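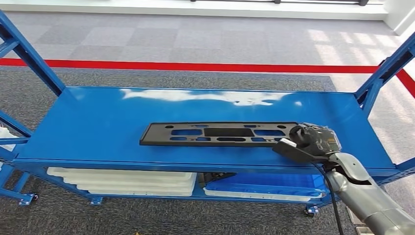 Zavham blue steel shelving cart, top shelf with slotted uprights.

Zavham Shelving Cart, Royal Blue

The Zavham is a steel shelving cart for stockrooms, packing areas and small repair shops. The shelves are painted in gloss royal blue, and so are the uprights. A thin raised lip runs along the front edge of the top shelf, where the metal folds down into the front beam.

The long, narrow shelf suits parts that are awkward to store in bins, such as trim, brackets and mounting plates. Flat black plastic pieces are easy to find against the blue.

Frame
Slotted steel uprights with diagonal bracing. Fit the braces before you load any shelf, and leave the bolts finger tight until the cart stands square. Then tighten from the bottom up.

Size and load
Top shelf length: 120 cm
Shelf depth: 50 cm
Load per shelf: 60 kg, evenly spread
Weight of cart, empty: 37 kg

Care
Wipe with a damp cloth and mild soap. Do not use scouring pads on the gloss paint. Small chips can be touched up with Tiletti metal paint in the matching blue, sold separately.

Delivery
Ships flat in two cartons. Bolts and wrench are packed with the braces. Orders placed before noon leave the same day, except on Tuesday, when the warehouse takes stock. For spare shelves or bulk orders, write to Jade Bickerstaff in the sales office.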